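Ok, quick one, dinner's in the oven and I promised I'd write up the Petero kit before the end of April.

So. Petero is the hand-held gripper kit from Fornura. Two fingers, you carry it around and do chores with it, and the recordings are supposed to teach an arm the same chore later. I got the pair. 1120 for the two, plus 21 shipping, which stung a bit.

Setup first. Manual is 8 pages and half of it is warnings. Pairing took me one evening, mostly my fault (old cable). After that fine. Calibration is a wave-it-around-slowly thing, gets boring quick, but you only do it when you move rooms. I stay in the kitchen so, once.

What I like: the grip. I expected it to be mushy and it's not. Thin stuff is where cheap grippers fall apart, coins, straws, anything skinny, so I went straight for wooden sticks. Checkered cloth on the table, sticks standing up, cardboard box, go. Pick one, hold it upright, next one. Dull to do but a really good test of the finger pads, you find out fast if the jaws close square.
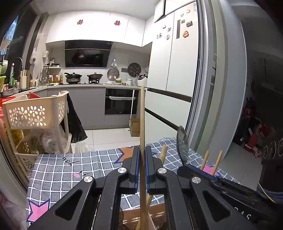
Roxana Căpraru wrote back after my first post to say the pads on hers went slick at 502 picks, and that Fornura swapped them free but took three weeks to do it. She'd also buy one gripper before buying two, and see if she still likes it after a month.

Fair. I'm nowhere near that many picks yet so can't say on the pads. Three weeks is long tho. Would be nice if they just put a spare set in the box, at this price.

Stuff I don't like:

- Weight. Wrist is sore after a long session. Take breaks.
- The app. Named Rutia for some reason, logs you out constantly and teh upload bar lies.
- Trigger spring is stiff on the left one, fine on the right. Wrote to support, got a polite answer, no fix so far.

Compared to the Guérin set I had on loan last year: Guérin is lighter, nicer case, better app by a mile. But the jaws had play in them and long thin things tipped over on me all the time. For sticks I'd take Petero. For cups and boxes, Guérin probly.

Would I buy it again? One, yes. Two, ask me when my wrist stops hurting. Going to try chopsticks and dry spaghetti next and will post how many I snap.

Timer's going, gotta run.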